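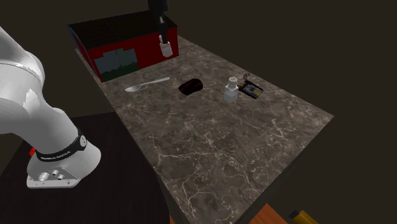 SECTION 2. SETTING UP THE SIMULATED COUNTER CELL

By Filippos Tsoukalas
July
145 shares | 3 comments

Read this before you touch the scene file. Section 1 was install, should be done by now. If the viewer still opens to a blank window go back and fix that first, nothing below will work.

The cell is one arm, one marble counter, the red cabinet at the far end and a handful of small items. Stock name for it in Skoltard is plosgate. Lower case, no spaces. Don't rename it yet, the task files look for that name.

2.1 Load the cell

1. Close any other scene. Two open at once eats memory and the second one loads with no textures.

2. Open Skoltard, pick plosgate from the scene list. Hit Load, not Preview. Preview skips physics.

3. Wait for the status bar to go green. Slow machines take a while on first load. Let it finish.

4. Press Play, then Pause straight away. Items settle on the counter. If you skip this they drop a hair when the first run starts and your saved start poses are off.

Note: loading twice in a row without a reset keeps the old joint values. Reset first. Always.

2.2 Check the arm base

5. Orbit the view till you can see the gray mounting flange and the dark platform under it. Flange has to sit flat on the platform. No gap, no sinking in.

6. Look at the black band on the lowest joint. FRANKA EMIKA lettering should be sharp. Smeared or missing lettering = low detail meshes got loaded. Go to Settings, Meshes, Full, then reload.

7. The two round ports on the front of the flange are visual only. Nothing plugs in there in sim. Don't go looking for a cable object.

CAUTION: Do not drag the base with the mouse. It moves the visual and leaves the collision shape behind. Arm looks fine and hits things that aren't there. If you did drag it, reload, don't use undo. Undo only puts back half.

2.3 Check the counter and items

8. Turn on Show Names. You want these on the counter:

spoon
mouse (the computer kind, black and red)
bottle, small, white
device, flat, with screen and key ring

The white cup is a separate case, see 2.4.

9. Click each one. Inspector should say Dynamic. If one says Static the gripper will close on it and the thing won't budge. Change it, save, reload.

10. Keep the front part of the counter clear. Drop-off tasks use that space. If you add your own items put them further back.

11. Spoon is the fussy one. Thin handle, lies flat, likes to jitter. If it buzzes on the surface drop the time step one notch in Gokitz (Physics tab). Still buzzing, drop it again. More than that and runs get painfully slow, so raise the contact damping instead.

12. The key ring is attached to the device at a corner. Leave it attached. Somebody will want to seperate them for a task, and that breaks the grasp list for the whole scene.

Note: marble veining is a texture. No bumps. Don't tune friction by how it looks.

2.4 Gripper and cup

13. Open the Gripper panel. Target = cup. Set the hold force to the preset called Light. Medium works too but the cup creeps in the fingers on long moves and we never found out why.

14. Run Close. Wait for Contact to show on both fingers. One finger only means the cup is off center. Open, shift, close again.

15. Lift slowly and stop. Step the sim by hand a few frames. Cup should hang still. If it slides, go back to 13.

16. Bring the cup in front of the cabinet with the jog buttons, not by typing joint values. Typed values jump the arm there in one frame and it'll go straight thru the cabinet on the way.

CAUTION: Cabinet collision is a plain box. It's slightly bigger than the red body you see. Leave a finger's width, more if the wrist is turned. A touch here doesn't always show in the viewer, check the contact log.

17. Save the pose as start_cup. Overwrite the old one when asked.

2.5 Lights and camera

18. Leave the background dark. It's the default for this cell and the test renders were made with it. Lighter background changes the color check and you get false fails.

19. One light over the counter is enough. If the highlights on the white arm casings blow out to pure white, turn it down roughly a third.

20. Lock the camera. Padlock icon, top right of the viewer. Otherwise one scroll of the wheel and none of your renders line up.

2.6 When it goes wrong

Arm sags when you press Play: gravity comp is off. Arm panel, tick the box, reset.

Items fly off on load: two shapes overlap. Usually the bottle and the device, they're close neighbors. Nudge one away, save, reload.

Cup falls thru the counter: time step too big. See step 11.

Contact log empty: logging is off by default after every update. Turn it on in Gokitz, Log tab. Yes, every update.

Scene loads as fitzgerald: wrong scene list, thats the old cell with the other cabinet. Switch lists and load plosgate again. Poses from fitzgerald do not carry over, the counter height is different.

Everything looks right and the task still won't start: check the name of the scene again. Then check for a space at the end of it.

Save a clean copy before section 3. Call it plosgate_base and set it read only. Task set-up in section 3 writes to whatever is open.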